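From: Pasthorpe Blocks list
Subject: Re: [blocks] red edges and where to put the square (was: digest 1063)

Fengying Jin wrote:
> Hi all, I'm putting together a small stacking corner and I've got
> three questions before I spend any money. Does the red from the
> Tokarz set show wear as badly as people say? Is it silly to mix
> see-through cubes in with solid ones? And what do you all do to mark
> the spot where the stack goes? I drew a square on my table with a
> marker and now I can't get it off, and it isn't even in the right
> place. My table is white, if that matters. Somebody told me to get
> a cloth mat from Prastow but it looks awfully soft to build on.
> Thanks! Fengying

Hi Fengying, and welcome!

Oh, the marker. I did exactly that on my first table and ended up living with a crooked purple square for years, so you have my sympathy. Try rubbing alcohol on a cotton pad before you give up on it, and do a hidden corner first.

Skip the mat. I bought one (the big one, up to 6 place settings, it was meant for a dining table) and everything taller than two cubes leaned. A bare hard top is so much nicer to build on, even a scuffed one, and white is great because you can see every color against it from across the room.

What I like is plain black tape. You lay down an outline a bit bigger than the cube, leave the middle white, and then you can tell at a glance whether the bottom cube has gone in straight. I like red on the bottom, yellow second, green last, just because that's the order they come in on the Tokarz card and I'm a creature of habit. A single strip of the same tape off to the left works as a second marker, well clear of the square so the two don't get mixed up.

Red, yellow and green on a white top, with the tape down, plus the red one close up so you can judge the edge for yourself:
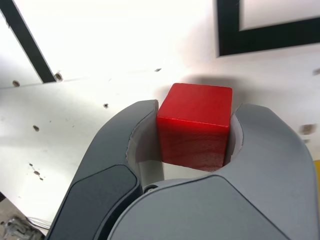
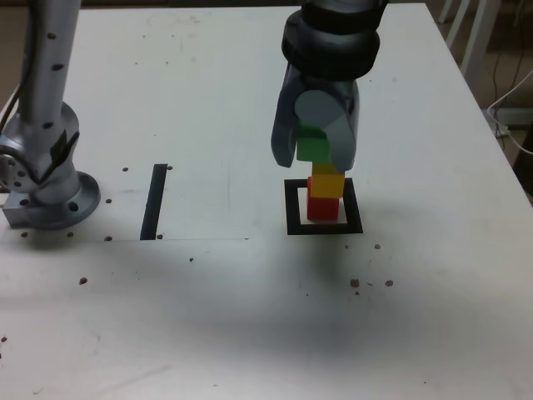
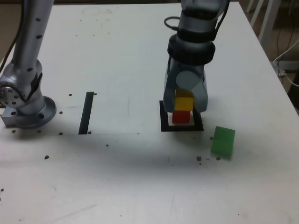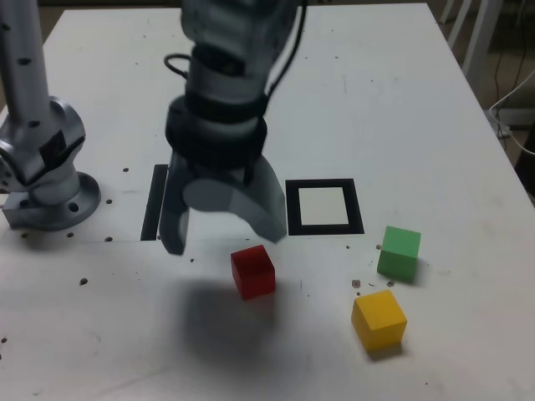

Now your questions, in the order you asked them

1. Does the red show wear? Along the edge, yes. Look at the close-up and you'll see tiny pale nicks on the line between the two faces, and some faint streaks lower down on the front. The top face still looks smooth to me, and from normal sitting distance I don't notice any of it. If it bothers you, the touch-up pen that matches best is Pleltard 2108. Dab it, don't drag it, and let it sit overnight. I wouldn't bother with the faces at all.

2. Mixing see-through and solid. Not silly! The green one lying on the table beside the square is a see-through one, with the yellow and red stacked next to it, and I think it looks lovely that way. My only gripe with clear cubes is fingerprints — they want a wipe more often than the others, and a dry cloth just moves the smudges about. A drop of dish soap in warm water does it.

3. Tape. Get the matte kind if you can find it, shiny tape catches the light and then you lose the edge of the square right when you're trying to line something up. Cut the corners with a blade and butt them together. If you overlap them you get a little bump, and a cube sitting on a bump will rock forever. Press it down with the back of a spoon.

4. You didn't ask this, but brush the table before you build. One crumb under the bottom cube and the whole stack is off, and on a white top those little brown ones love to collect right next to where you're working. I keep an old pastry brush in the drawer for it. The gray scuffs I leave alone, they don't hurt anything (a melamine sponge will take some of them off but it dulls the finish, ask me how I know).

Does anyone still have the Tokarz card with the four-color order on it? Mine only goes up to green and I have a blue I'd like to fit in somewhere. A scan would be fine, or just type it out.

I'm around most of Tuesday if you want to go over tape widths, Fengying. Write me off-list and tell me how big your table is.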